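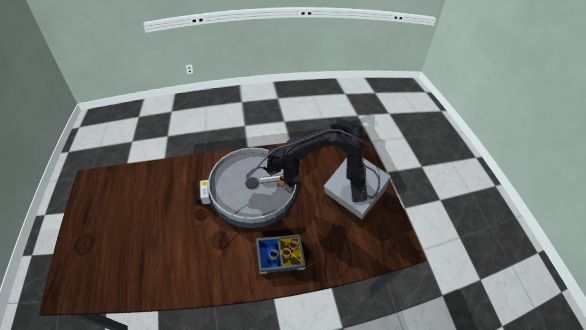
I have been putting off writing up my method for refinishing a kitchen table for ages, mostly since every time I start I end up out in the garage sanding something instead. But three people asked me in August alone, so okay, let's do it! My own table was a junk-pile rescue that I named Grimshaw (yes, I name furniture), and the look I was chasing was a warm reddish brown with a good gloss on it, like the big table up top, where the darker knots and streaks still show through the shine. I love a knot. If your table has them, please don't fill them or paint over them, they're going to be the best part.

What you need

A scraper with a fresh blade, sandpaper in 80, 120 and 220 grit, a sanding block, a tack cloth, clean cotton rags (old T-shirts are perfect), a can of stain, a can of clear gloss finish, a decent brush and a pair of gloves you don't mind throwing out. A random orbit sander is nice if you can borrow one. I did my first table all by hand and my shoulders complained for a week.

Getting the old finish off

Take everything outside or open every window you've got. Before you sand anything old, find out if there could be lead paint on it. Test kits are sold at the hardware store, and if it comes up positive, stop there and get advice from somebody who handles that stuff.

If you're in the clear, start with the scraper. Hold it at a low angle and pull it toward you along the grain in long strokes. The old varnish should come up in curls, and it's so satisfying, I could do it all day. If it's turning to powder the blade is dull, so flip it or swap it.

Then sand with the 80, going with the grain the whole time. Don't lean on one spot, or you'll make a dip that you won't notice until the gloss goes on and then you'll see it every single morning at breakfast (ask me how I know). Once the old color is gone, move to 120, then 220. Wipe it down between grits. I skipped that on Grimshaw and one stray bit of coarse grit left a squiggle I can still find with my finger.

One warning: if the top is veneer, go really easy, start at 120 and skip the power sander. Look at the edge of the tabletop. If the grain lines run over the edge and keep going, you've probably got solid wood. If you see a thin layer sitting on something else, that's veneer.

Picking a color

Test it first! I know, I know, you want to get going. Turn the table over and try your stain on the underside, after sanding that patch the same way you sanded the top. The chip at the store is going to lie to you. I tried a walnut that came out nearly green on my wood, and a cherry that looked like ketchup. What I ended up with was a mix, two parts brown mahogany to one part cherry. Mix more than you think you'll need, because matching a second batch is a nightmare.

Staining

Stir the can, don't shake it. Rub the stain on with a rag, do one section at a time, and wipe off the extra with a clean rag after a few minutes, always finishing with the grain. Around knots it can go blotchy, so I wipe those spots sooner. Let it dry overnight, or longer if it's muggy.

And please lay your used rags out flat to dry outdoors, one by one, away from the house. Oily rags in a heap can catch fire on their own. My neighbor Brunello Serra lost a trash can and part of a fence that way.

The gloss

Thin coats, thin coats, thin coats. Load the brush lightly, start a little in from the end, and brush out toward the edge so you don't get drips down the side. Then leave it alone! Going back over a half-dry patch leaves brush marks. When it's dry (check your can for times), scuff it lightly with 300 grit, wipe with the tack cloth and go again. I did four coats on mine, and the last one I left unsanded.

You can eat at it after a few days, but I'd hold off on tablecloths, hot dishes and anything heavy for a good few weeks. Mine got its last coat on 31st August and I still kept everybody's elbows off it for longer than they thought was reasonable.

Next up are the chairs, which don't match and have way too many spindles. If you've got a trick for sanding spindles, leave me a comment!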